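# Is 170 folding runs enough, or are we kidding ourselves?

**ratov_bench** · Tuesday

Where we are with the cloth set. Two hand-held grippers, one person, a white cloth on the bamboo mat.
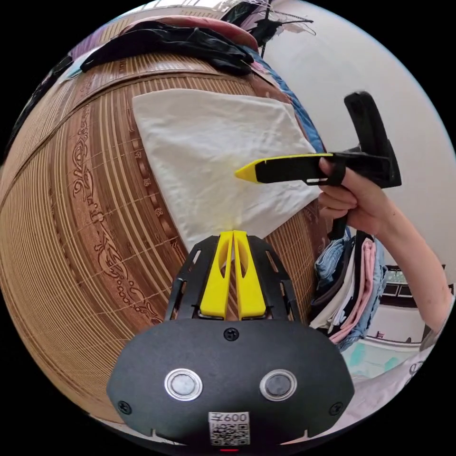 ## What I'm asking

We have 170 runs of folding so far, all done by hand with the grippers. Leena wants to start training now. I think most of what we've got is the same fold over and over and the policy will learn our mat. Has anyone here trained on a set this size and got something that worked on a bed it hadn't seen?

---

**kinnunen_o**

Depends what you call worked. We did 70 at Pasmont with one towel and one table. Lovely on that table. Moved it to the next room and it pinched air beside the towel every time.

So no, I wouldn't start. Or start, but don't show anyone the numbers.

---

**eulalia_f**

I'd train today. You learn more from one bad policy than from another week of folding. People sit on their data as if it gets better with age.

Also, why are you worried about the mat? A slatted mat with a patterned band is a harder background than the plain grey tables everyone else uses.

---

**ratov_bench**

> harder background

Harder, yes, but it's the same one each time. My worry is that it uses the band on the mat to work out where the cloth is. You could take the cloth away and it would still go for the same spot. I haven't tested that, to be fair.

---

**kinnunen_o**

Then test it. Turn the mat round, ten minutes' work.

---

**talano_tom**

Are the clothes beside the mat part of the task or just there? I can see jeans and some pink stuff in a pile on the right, and something black bunched up at the far end. If those stay put in every run you've got the same problem as with the mat, only worse, as they're big blocks of colour.

---

**ratov_bench**

Not part of the task. Some runs have them and some don't, and we never wrote down which. I know.

---

**eulalia_f**

That's good, though? Clutter that comes and goes is what you want. Real bedrooms have clothes in them.

---

**kinnunen_o**

It's good if it's random. If all the cluttered runs came from one person on one afternoon, then clutter and that person's way of folding go together and you can't pull them apart afterwards. This is why I keep moaning about notes. Who held the grippers, which cloth, what was lying about. A line per run.

---

**r_reinholz**

Can I ask about the second gripper? I've never been convinced you need two hands for a cloth that size. Every two-handed set I've been handed has one hand doing the work and the other drifting about, and the model copies the drifting very faithfully.

---

**ratov_bench**

Rüdiger, one hand folds a corner, fine, but the rest of the cloth slides with it. We tried it one-handed in March and binned the lot. I'll grant you the drifting. I've watched some of ours back and the idle hand wanders more than I'd like.

---

**r_reinholz**

"Slides" sounds like a mat problem to me. Put a blanket down.

---

**eulalia_f**

And then it's learnt blankets.

---

**talano_tom**

How are you deciding which runs to throw out? The Wong guide says keep the fumbles so long as the fold ends up right. I've gone both ways and can't say I saw a difference.

---

**ratov_bench**

We keep a fumble if the person puts it right without letting go of the other corner. Leena keeps all of them. So the set has two rules in it, depending on who sorted that day, and I can't say that fills me with confidence.

---

**kinnunen_o**

Hold back 10 runs with a different cloth on a different surface before you train anything. If you can't spare 10, that answers the question in your title.

---

**ratov_bench**

Fair. I'll turn the mat round tonight and do the held-back ones on the sofa. Leena can start her training run in the meantime, on the old stuff. My bet is it goes straight for the band on the mat.

---

**eulalia_f**

Post it either way please, including if she's right.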